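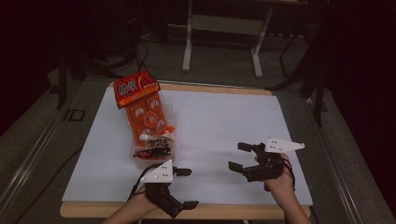
Page last changed: Jan 26, 2020

Labelling and storage of imported dry foods: questions from stockists

These answers cover dry goods supplied through the Horska warehouse. Chilled and frozen lines are dealt with on a separate page.

Which products count as dry goods?

Noodles, rice, pulses, flour, dried mushrooms, seaweed, tea, spices, biscuits and other packaged snacks that keep at room temperature. Sauces in glass are handled under the same terms but packed on their own pallets. Fresh tofu is not a dry good, even in a long-life carton.

The front of the pack is in Chinese characters only. Can I sell it as it is?

The original artwork may stay. What the pack must also carry is a label in English, fixed where the customer can read it without opening anything. Horska applies this label before dispatch. If a case reaches you without labels, put it aside and tell us the batch code. Do not make your own label from a translation of the back panel, as ingredient names do not always carry over word for word and additive names often differ.

What is on the English label?

Name of the food, ingredients in descending order of weight, allergens in bold, net quantity, date mark, storage conditions, country of origin where required, nutrition table, and the name and address of the importer. Instructions for use are added when the food could not be prepared properly without them.

The label covers part of the original text. Is that a fault?

Only if it covers the date or the batch code. Covering the maker's slogans or cooking pictures is allowed. On narrow packs the label may be folded round the side seam, provided no line of text is broken by the fold.

How do I read the date?

Most packs from our suppliers give the year first, then the month, then the day. Some give the date of manufacture and a shelf life in months, and no end date at all. The English label always shows the end date, worked out by us from the maker's figures. Where the two seem to disagree, ask before selling.

What is the difference between "best before" and "use by" for these goods?

Nearly all dry goods carry "best before", a quality date. Stock past it may legally be sold if it is still fit to eat, but Horska does not take it back or give credit for it. "Use by" is a safety date and there is no leeway.

How should opened packs be kept in a shop that sells by weight?

Empty the pack into a clean lidded container and keep the English label with it. A clear plastic container is acceptable for rice and pulses. Tea and ground spices should go into something that keeps out light. Do not top up a part-used container with a new batch. Finish it, wash it, dry it fully, then refill.

What temperature and humidity do you advise?

A steady cool room, away from outside walls and heating pipes, with the lowest shelf clear of the floor. A change from cold to warm does more harm than a slightly high steady reading — moisture forms inside the film and the contents cake.

Can I split a case?

Yes, for Hilla and Wolel lines. Assefa spices are supplied in sealed inner cartons and are split only by the carton. The smallest order on any line is 2 cases or cartons, mixed as you wish within the same brand.

Why does the weight on the shelf label differ from the old catalogue?

The Hilla flours went from a larger bag to 500 g last year. The catalogue was printed before the change. The price list is correct.

A pack is swollen, torn or has lost its seal. What now?

Withdraw it. Photograph the damage, the batch code and the outer case, and send all of these within 4 working days of delivery. Swollen packs of dry food are rare and we would like the goods back unopened. Torn packs can be disposed of once we have confirmed the credit. Evidence of insects should be reported the same day, and the whole case wrapped and kept apart from other stock.

Do you keep batch records?

Yes. We hold supplier, batch, date of arrival and the stockists supplied. You should keep your own delivery notes too.

Is Horska the maker of any of these foods?

No. The firm has dealt in dry goods since 1921, as an importer and wholesaler only.

Who deals with labelling queries?

Gerd Hinrichs, at the warehouse. Quote the order number and the batch code. Queries about invoices go to the accounts desk.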